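On Hanging Letters Against a Dark Cloth

Readers of this journal will recall that the January entry dealt with the storage of display fabric over the summer. Several correspondents have since asked for guidance on the next stage of the work, namely the mounting of cut-out lettering on a cloth backdrop. The present entry sets out the practice I have followed in my own spare room.

The choice of cloth should be settled first. Black is unfashionable for domestic displays, and I was formerly of the view that it made a small room gloomy. I have revised that opinion. Pale colours which look washed out on a cream wall acquire considerable presence on black, and the cloth conceals most of the marks left by earlier arrangements. It does show lint. A clothes brush should be kept within reach at all times.

Cloth that has been folded for a season will carry its creases onto the wall. Pressing is advisable, although I concede that I have omitted it more than once and that guests did not remark upon the result. The fabric should be fastened along the top edge first, working outward from the middle, and left to hang overnight before any lettering is attached. My own length came from Prirnton and has been in use for 4 years.

With regard to the letters, I favour rounded shapes over angular ones. Sharp corners on light card tend to curl, whereas a broad curve lies flatter and is kinder to the scissors. An outline in a deeper shade of the same colour is worth the additional labour. Dagný Gunnlaugsson, with whom I corresponded at length on this matter, prefers a plain white border throughout. We have agreed to differ.

Spacing is best judged from the doorway. I lay the letters on the floor in their intended order, measure the full width of each line, and mark the centre with tailor's chalk. Where a short word sits beneath another, the lower line may be made larger so that it holds its own.

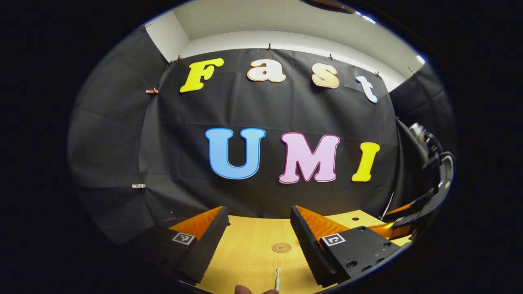 Posted by Ieuan Harries
Filed under: Home, Paper and Cloth
Comments (4)

Bright lettering of this character, in yellow, pink and sky blue, requires very little else on the cloth. The "t" in the upper row leans slightly to the right, and I would leave it so. Clips along the top are in my experience preferable to tape, which loses its grip on fabric in humid weather.

Letters not in use should be stored flat between sheets of tissue, with the outlines facing upward. The next entry will concern the labelling of storage boxes.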